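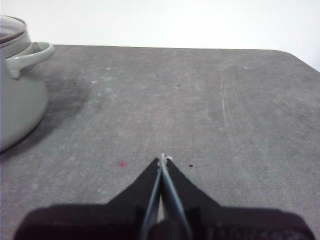

How to compare a remaster with the CD you already own

Juniper Nguyen-Tran

Record labels love the word "remastered." Sometimes it means somebody went back to the tapes and did careful work. Often it means the same album, louder, with a sticker. Before you pay for Sisay's Drodero a second time, spend an evening checking.

What you need: both versions, a computer, a free audio editor, and headphones you know well. Mine are old and ugly and cost less than the box set.

Step 1. Rip both discs to WAV or FLAC. Don't compare a CD with a stream. The service may be turning the volume up or down, and it may not tell you which master it has.

Step 2. Pick two songs, one quiet and one busy. I used track 2 and the closer, which runs 430 seconds on both discs, so at least they didn't trim the fade.

Step 3. Look at the waveforms. If the old one has peaks and dips and the new one looks like a brick, you have learned most of what you need to know. A brick can still sound fine, though I have rarely been that lucky.

Step 4. Match the volume. Please don't skip this. Louder nearly always sounds better for the first minute, and reviewers fall for it all the time. Use the loudness meter in the editor and bring the louder file down to meet the other. Leave the quiet one alone.

Step 5. Listen blind. Have someone else switch the files for you, 12 tries per song, and write down your pick each time. If your answers look like coin flips, keep your money. 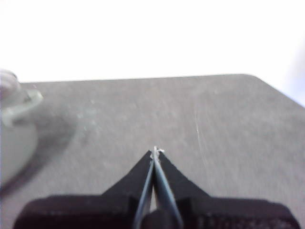 Flat gray tabletop with an angled corner.

Step 6. Check the small print. The Plasex reissue says "from the original tapes" on the front and names no engineer anywhere. The Voro pressing is limited to 3,000 copies, and that tells you nothing about the sound.

My result: I preferred the old CD on the busy song and couldn't tell them apart on the quiet one. The bonus demos are another matter, but you can buy those separately.

Last updated 2024-09-03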